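May 27, 2022

I have now sat through four open houses for graduate programs, and I have come home from every one of them with a tote bag and the same sentence. The sentence says that this degree will open doors. The doors are never described.

I should say where I'm coming from. I have a bachelor's in sociology from a state school, I've worked in a benefits office since I graduated, and I'm thinking about going back for a master's. I'm not against school. I liked school. I would like to be talked into this, and I keep walking out less convinced than I walked in.

## The numbers on the slide

The last program I visited, at Echevarría, put up a slide that said 84 percent of its graduates were "employed or continuing their education" within a year. Fine. I raised my hand and asked how many people had answered the survey. The woman presenting was very nice about it and said she'd get back to me. She did, which is more than the other three managed. The survey had gone out to 226 people. She didn't know how many sent it back.

So 84 percent of something.

I also asked whether "employed" meant employed in the field, or whether it would count me, right now, at the desk I already have. It would count me. It would count me if I were folding shirts at the mall. And "continuing their education" would count a person who couldn't find work with the first master's and signed up for a second one. I don't think anyone is lying. I think the question was written so that the answer would come out nice.

If you're looking at programs yourself, these are the things I'd ask before you let anyone hand you a tote bag:

- How many people were surveyed, and how many replied?
- Does "employed" include the job they had before they started?
- What do people pay after aid, and I mean the middle student, not the one in the brochure?
- How many who start don't finish? (I have yet to get a straight answer on this one.)

## Skills, skills, skills

Then there's the word "skills." Every department has become a skills department. My own undergrad department sends me a newsletter, and in November it had a whole column about how sociology majors learn to work with data, write clearly and understand people. I did learn to write more clearly, mostly from one professor who crossed out half of everything I gave him. I learned to work with data in a single required course where we spent most of the term fighting the software.

What I object to is the idea that the label does the work. An employer reads "critical thinking" on a résumé and feels nothing. I've been in the room when we hired for our office, and I can tell you we skipped straight to the part about whether the person had ever dealt with angry people on the phone.

Two of the programs now have a certificate you can add on through an outside company called Midix. You watch videos, you take a quiz, you get a badge for your profile. It costs 200 dollars on top of tuition. I asked what was in it that wasn't in the degree and was told it "makes the learning visible to employers." I thought that was what the diploma was for. 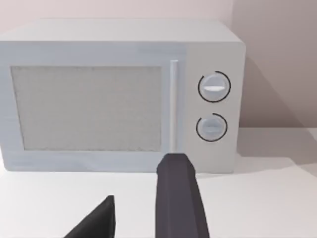
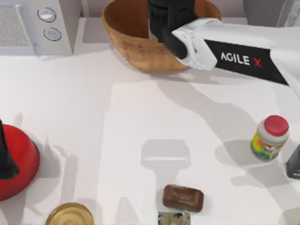

## What would change my mind

I've tried to be fair about this and write down what would get me to sign.

A reading list would help. I mean the real one, from last year, with the weeks on it. Grendetti was the only school that had syllabi out on a table, and I spent more time with those than with the presentation. One of the methods courses looked hard in a good way — lots of short papers, a proper project at the end, interviews you had to go out and do. I'd take that course tomorrow. I'm less sure about the other eleven months wrapped around it.

I'd also want to talk to someone who went through it and thought it was just okay. The alumni panels are always people who loved it, and of course they are, those are the ones who say yes to giving up an evening. Show me a person who'd give it a B-minus and tell me what was missing. I'd trust the place more.

And I'd like somebody to tell me that a program isn't right for me. At Brodance I explained that I already had a job I mostly liked, that I couldn't move, and that I wasn't sure what the degree would do for my pay. The answer was that I sounded like a perfect candidate. I suspect the coat rack was also a perfect candidate.

The Brodance deadline got pushed back, by the way. I have an email about it, and then another email about the first email. I've started the application and gotten as far as the box for the personal statement, which wants to know how this degree fits my goals.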